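Urkwood Links

Urkwood Links is a public golf course just outside Jarnamley, and I should say up front that I've been losing balls there since I was a kid, so this entry may run a little fond. It's a par 70, it's windy, and the locals call it "the Wood" even though there are hardly any trees left!

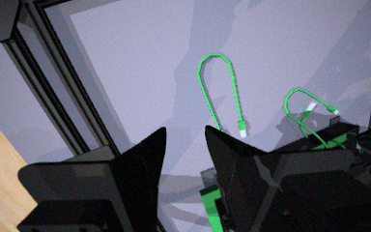

Fionnuala Madigan

The course opened as nine holes on sheep pasture. The back nine came later, laid out by Evdokia Zervas, who had a real thing for blind tee shots (you'll meet three of them, and you'll complain about all three). Her best hole is the 13th, a par 4 of 309 yards that looks like a gift until you see the creek.
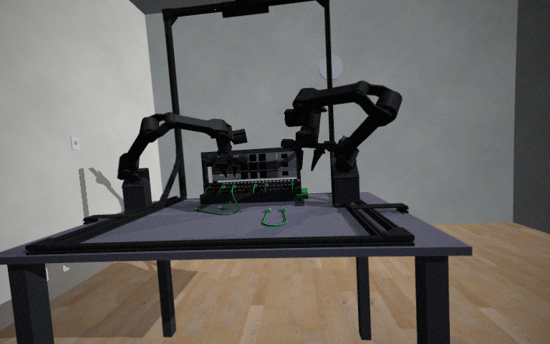
The greens are small and flatter than they look from the fairway. I keep telling visitors to putt them straight and they keep playing a break anyway. The 6th is the worst for this: picture a rectangular tabletop sitting on four square legs, and that's pretty much the green, with a steep drop on every side. Miss it long and you're chipping back up blind.

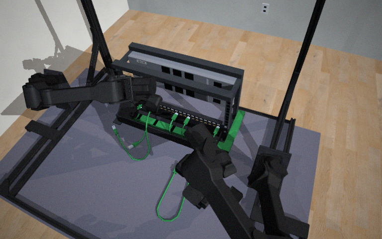 I've made a 9 there more than once. The front edge is the kindest miss, especially in June when the ground firms up and you can bump a low runner onto the putting surface.

The big event is the Otow Cup, a two-day stroke play tournament for amateurs. The field is capped at 20 pairs, and the winners get a dented silver jug plus free range balls for a year. Cisternas, the club across the valley, has won it more often than we'd like.
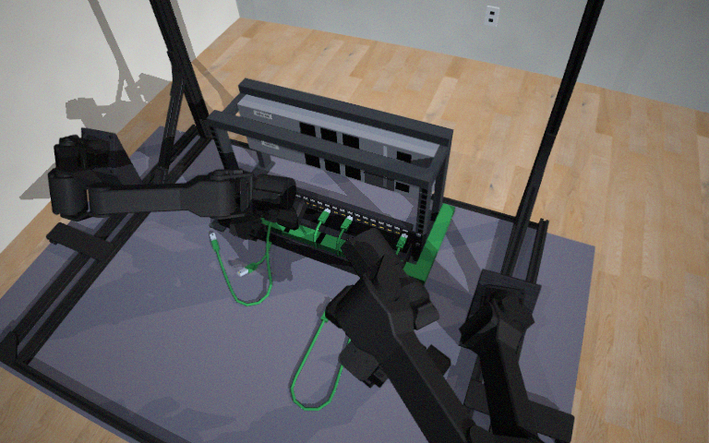
Two robot arms at work beside a small equipment rack.

From the back tees the front nine measures 2549 yards, short by modern standards, but the wind more than makes up for it. Tee times start at 7 a.m., and walking is encouraged (the hills are gentle, I promise, apart from the one up to the 16th).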